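Research News | Robotics & Automation

December 31, 2022

Robot arm learns to pour dry goods from 84 demonstrations

The robotics group at Drulport is closing out the year with a result we're thrilled to share. Our new training method, Mok, teaches a robot arm to pour loose, lumpy material from one cup into another after watching just 84 human-guided demonstrations. Our earlier method needed 3000.

Pouring water is well studied. Dry pieces are harder - they stick, bunch up and then let go all at once, and a small change in wrist angle can send half the cup over the side. Mok deals with this by learning the tilt and the pause together, so the arm slows down as the clump starts to move.

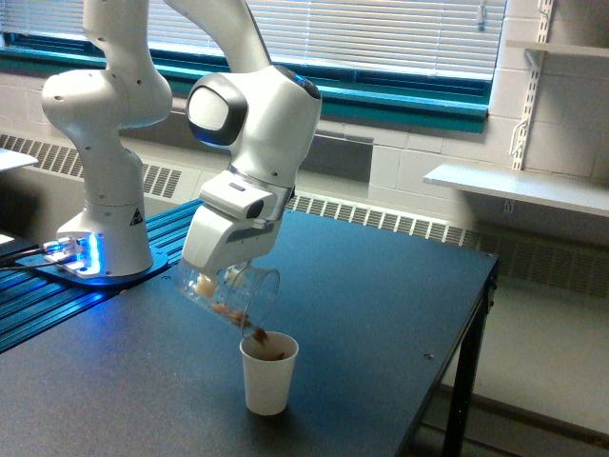

Our partners at Grumberg, who ran their own trials, told us they had expected the method to favour one kind of material, and were surprised that it coped with a new one after only 2 extra demonstrations.

Across 356 test pours, the arm was scored on how much reached the receiving cup and how much ended up on the table. Full results, including the pours that went wrong, will be released with the paper in February, along with the training code. We can't wait to see what other labs do with it!

Next up is the Trundonora project, where the same method will be tried on scooping and levelling - a much messier job, and one we've wanted to tackle for years.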